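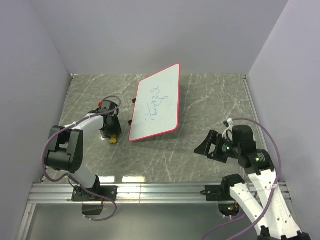 夹爪评测这类文章我读了好几年，越读越不信。厂家给的是夹持力、开合行程、重复定位精度，评测人给的是成功率，两边的数字都印得整整齐齐，中间那一大段路却没有人走。两条白色连杆、黑色舵机的小臂面对面干活，桌上斜着一块红边小白板，夹爪能不能把它拿起来，跟行程那一栏的关系其实很小。板子左边有两个黑色小脚，把板面垫得离桌子有一点距离，影子落在右侧，手指从哪一边伸进去，遇到的几乎是两道不同的题。紫色的线从夹爪那边绕一大圈下来，腕部每转一次，线都有机会把自己的意见加进去。参数表里没有线，也没有那两个小脚。

我不反对比较。采购要花钱，实验室的人要花时间，总得有个办法决定买哪一家。我反对的是现在流行的那种比法：挑几样东西，每样抓若干次，算个百分比，画成柱状图，最高的那根涂成蓝色，文末写一句“综合表现优异”。这种文章读完，我知道蓝柱子比灰柱子高，不知道换到我的桌上会怎样。

今年我们自己也比了一回，所以我有资格抱怨。候选的是Larnum的平行夹爪和Szulc的一款带弧度指尖的，控制器在Trarkness的板子和原来那块旧板之间选，相机想换成Mastthorpe的。方案是Darius Barbu写的，他做事认真，写了满满16页，其中有一条：每种组合做300次，物品随机摆放，成功与否由两个人分别判。我当时觉得这已经比网上看到的绝大多数评测严格了。做完以后我的看法是，严格的部分大多用在了不要紧的地方。

先说“随机摆放”。人手摆出来的随机，是很有规律的随机。我们让摆东西的人随便放，他放着放着就放成了自己顺手的样子，长边总是朝着某个方向，离机械臂总是差不多远，因为太远了他自己也要探身子。后来改成用程序给角度，屏幕上显示什么就照着摆，成功率立刻往下掉，两种夹爪都掉，Larnum掉得多一些。如果我们停在前一个阶段写报告，Larnum就赢了。写报告的人没有撒谎，数据也是真的，只是这个数据测的是摆东西那位同事的胳膊有多长。

再说“成功”。什么叫抓住了一块白板？夹起来离开桌面算不算？夹起来歪着、一个角还拖在桌上呢？夹起来以后递给另一条臂，另一条臂碰到了边框但没有夹稳，掉下来又被前一条臂压住了，这算谁的？方案里写的是“稳定离开桌面并保持”，保持多久没有写。两个判定的人吵过，各有各的道理。最后定了一个时长，定完以后前面做的那些还得回头看录像重新判，重新判的结果和原来的对不上，差出来的那一截，比两种夹爪之间的差距还大。

这件事让我对所有只写一个成功率的文章都失去了耐心。你告诉我甲比乙高几个点，我首先想知道你们自己判两遍能差几个点。多数文章不说。不说的原因我猜是没有判过两遍。

指尖也值得单独说几句。Szulc那款的卖点是弧度，宣传材料里夹的是鸡蛋、灯泡、草莓，看上去很体贴。拿来夹薄而硬的边，弧度就成了麻烦，接触的地方只剩一条线，板子绕着这条线转，转到哪里算哪里。Larnum的平指夹边框要好，可是笔一滚到桌面中间，平指夹笔又要看角度，偏一点就把笔挤出去，笔滚到后面的墙根，两条臂都够不着，只能停下来拿手去捡。于是我们开始往指尖上贴东西。贴硅胶片，贴砂纸，贴从别处拆下来的橡胶。贴上以后两种夹爪的差别又缩小了一截。这里有一个问题我到现在也没想好怎么回答：贴了东西的Larnum还算不算Larnum？说明书上没有这片橡胶，可是去哪家实验室看，指尖上几乎都贴着点什么。评测测的是出厂的样子，大家用的是贴过的样子。

有人会说，那就都不贴，公平。公平是公平了，公平地测了一个没人会用的状态。

控制器的事情更让人不痛快。Trarkness的板子宣传的是响应快，我们装上以后确实觉得臂动得利落，在场的人都说好。后来有人把旧板的固件参数重新调了一遍，旧板也利落了。原来旧板一直用着很早以前某个人为了防止过热设的保守值，那个人已经离开，这个值留了下来，大家都以为旧板就是这么慢。新旧对比的时候，新的往往是刚刚由厂家的人调好的，旧的往往是几年没有人看过的，这样的比赛我见过太多，没见过旧的赢。买新东西的决定，很大一部分是靠旧东西没人维护推动的。

这不等于Trarkness不好。调完以后它在两臂同时动作的时候还是稳一些，旧板在负载上来时会有一点迟疑，肉眼能看出来，手指合拢得一顿一顿的。这个优点是真的。它值不值那个价钱，要看你两臂同时动作的时间占多少。我们的任务里，多数时候是一条臂动，另一条臂在旁边等着。厂家的演示视频里两条臂总是同时在动，像在跳舞，我理解，等着的臂不好看。

相机我本来以为最简单，结果最说不清。Mastthorpe那台分辨率高，颜色也准，卖的时候强调在复杂背景下识别稳定。我们的桌面是灰底白纹的仿大理石花样，白色的纹路细细的到处走，再加上前面那条铝型材亮得反光，灯一开就是长长一道。我原先对这个桌面没有任何意见，做了视觉以后才开始恨它。白板的白、纹路的白、反光的白，在算法眼里亲近得很。Mastthorpe在这上面比旧相机好，好得不少，可是我们找了块纯色的布铺上去再试，旧相机也好了，好的幅度和换相机差不多。布的价钱我就不写了。

当然也可以反过来说：真实世界里没有人给你铺布，厨房就是大理石台面，车间就是反光的铝，所以应该在难的背景上测。这话我同意一半。同意的那一半是，要是你的东西最后真要放进厨房，那就该去厨房测。不同意的那一半是，我们这个围着三面浅灰紫色墙的小格子，也不是什么真实世界。墙是素的，没有窗，没有人走过，没有猫。在一个处处替机器着想的格子里，单单留一张花桌面，然后宣布我们测了“复杂背景”，我说不出口。要么全简单，测得干净；要么去真地方，认栽。停在中间的那种做法最常见，也最容易写成文章。

说到写字。我们有一组任务是和白板有关的：把板子扶正，拿笔，在上面写一个短词，再擦掉。我起初很喜欢这组任务，因为它看上去有点像人会做的事，领导来参观也爱看。做了一阵子以后我对它起了疑心。蓝色的笔迹歪歪斜斜地留在板上，你要说它写成了，可以，你要说它没写成，也可以。认得出来算成功吗？谁来认？知道答案的人看什么都像。我请隔壁做机械设计的同事来认过，不告诉他词是什么，他认出来的比例比我们自己认的低得多，有几块板他盯了半天，问我是不是拿反了。后来凡是要人“看着像不像”的项目，我都主张找不知情的人看，这个主张在会上通过得很快，执行得很慢，因为不知情的人看过两轮以后就知情了。

擦掉也一样。擦掉多少算擦掉？留一道淡淡的蓝印子，换个角度看得见，换个角度看不见。有一次讨论要不要用软件数剩下的像素，我说可以数，但是灯要固定，于是又回到灯的问题上来了。做这种比较，绕几圈总会绕回灯和桌子。

然后是线。我在开头提到线，是因为它在我们的记录里出现得最多，在我们的报告里一个字也没有。每次失败以后要填一栏原因，选项是事先定好的，有“定位偏差”“滑脱”“碰撞”“超时”，没有“线”。线把腕部拽了一下，手指晚到了一点，于是填“定位偏差”；线的圈垂下来碰到了笔，笔动了，于是填“碰撞”。后来看录像才发现，一条臂的线圈放得松，另一条的放得紧，松的那条碰东西多，紧的那条转到底的时候会绷住。两种夹爪的接头位置又不一样，走线也就跟着不一样。我们以为自己在比夹爪，有相当一部分是在比谁的接头开口朝向更合我们的臂。要是换一种臂，结论很可能翻过来。

我把这个意思跟Barbu说了，他不太高兴，他说哪一种实验没有这样的杂事，照你这么讲就什么都不要测了。他说得有理，我回去想了几天。杂事确实永远有，不可能全部去掉。可我觉得有一个区别：做物理实验的人会花很大力气去量这些杂事，写在误差里，让读的人知道它有多大；我们这一行的习惯是把它们叫作“工程细节”，放在致谢前面的一小段里，或者干脆不放。读的人拿到的是一个没有误差的数字，他就只好当它没有误差。

还有更换的顺序。我们先做的Larnum，后做的Szulc。做到后面，操作的人手熟了，知道哪个姿势容易卡住，会不自觉地把起始位置调到舒服的地方；遥操作的时候更明显，同一个人第一天和第9天完全是两个水平。照理应该交错着做，今天这个明天那个，方案里也写了交错，可是换一次夹爪要拆螺丝、重新走线、重新标定，一上午就没有了。到了7月赶进度，交错变成了先做完一种再做另一种。我在场，我没有反对，因为我也不想拆螺丝。所以Szulc后半段追上来的那些分，有多少属于Szulc，有多少属于操作的人，我回答不了。报告里写的是“Szulc在后期表现出更好的适应性”。夹爪是不会适应的。

我有时候想，这些评测真正的读者是谁。买东西的人要一个结论好去签字，卖东西的人要一张图好放进幻灯片，写的人要一篇东西好交差，三方都能从那根蓝柱子上得到自己要的。唯一不方便的是后来真要拿这套设备干活的人，他要到装好以后才会发现自己桌上的脚垫、线圈和灯跟别人的不一样，而这时候发票已经开了。他会去论坛上发一个帖子，问为什么自己的成功率比文章里低那么多，下面有8个人回复说同问，还有一个说他的很好，没有问题，也不说他抓的是什么。

那么怎么办，我没有一整套办法，只有几条自己现在会照着做的。看到评测，我先翻有没有失败的录像，没有失败录像的我不看。有的话，我不看它失败了多少次，看它是怎么失败的，滑脱和被线拽开是两回事，看一眼就知道，不用等表格。自己做比较的时候，我宁可少做几种组合，把同一种组合拆下来装回去再做一遍，看看它跟自己差多少。这一条最得罪人，因为花了双倍的时间，什么新东西都没有比出来。可是我们后来补做过一次，同一副Larnum，拆了，装回去，重新标定，前后两轮的差距已经够在别人的文章里分出优劣了。

借得到样品就借，厂家的人要来帮忙调试也欢迎，但是请他把旧的那一套也一起调了。Szulc的人对这个要求的反应很有意思，他愣了一下，然后真的调了，还指出我们旧夹爪有一根手指装得略微歪，说不准歪了多久。Larnum那边回复说不在服务范围之内，我也能理解。

最后我们买了Larnum。理由写在申请表上的是“综合成功率较高”，我签了字。实际的理由是它的指尖能单独拆换，备件到货快，接头朝向跟我们的臂配得上，线不用绕那么大的圈。这几条没有一条来自那300次抓取，前两条看网页和打电话就能知道，第三条要装上去拧两下腕部。相机没有换，布铺上了，有参观的时候会收起来，参观完有时忘了再铺回去，那几天的数据我一般另外存。

Trarkness的板子还在试用期里，下个月要还或者要付钱。Barbu倾向于留下，他准备再写一版方案，这次把“线”加进失败原因里。我请他顺便加一栏“不知道”，他说加了这一栏大家就都会填这一栏。我说那就让他们填。这件事还没有谈妥。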